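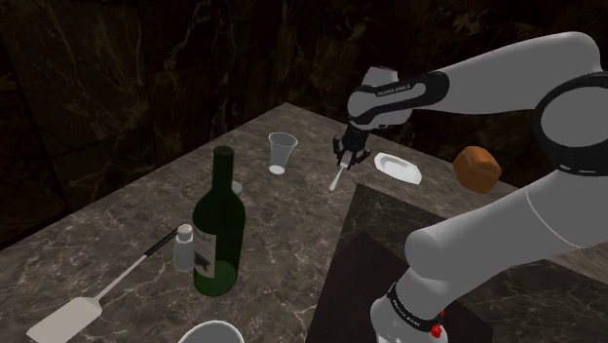 Erkau Homebrewers, minutes of general meeting, 14 May 2019

Chair: Ladan Yazdani. Apologies: the usual ones, from the usual people.

1. Previous minutes
Accepted after the word "undrinkable" was changed to "unfinished" at the brewer's request.

2. Club porter
The Prullumard porter is still in the fermenter at Dewan Street. Opinion was divided on whether the sourness is a feature. Those who pitched the yeast feel it is. To be tasted again before anyone pays for bottles.

3. Finances
Balance is $716. The grain order from Plillik came to $192, including a sack of rye malt no member will own up to wanting. Moved that rye be used in something. Carried, without enthusiasm.

4. September competition
Entries limited to 3 per member. A proposal to judge by colour, flavour and aroma only, leaving out labels, was opposed by the member who draws the labels. Lost on the chair's vote. Stewards needed: 2. Volunteers: none so far. Ladan will ask again in a firmer tone.

5. Other business
The good hydrometer is missing. The bad hydrometer was offered in its place and declined. Whoever borrowed the litre jugs is asked to return them rinsed this time.

Discussion of whether cider counts as beer deferred, again.

Meeting closed when the keg did.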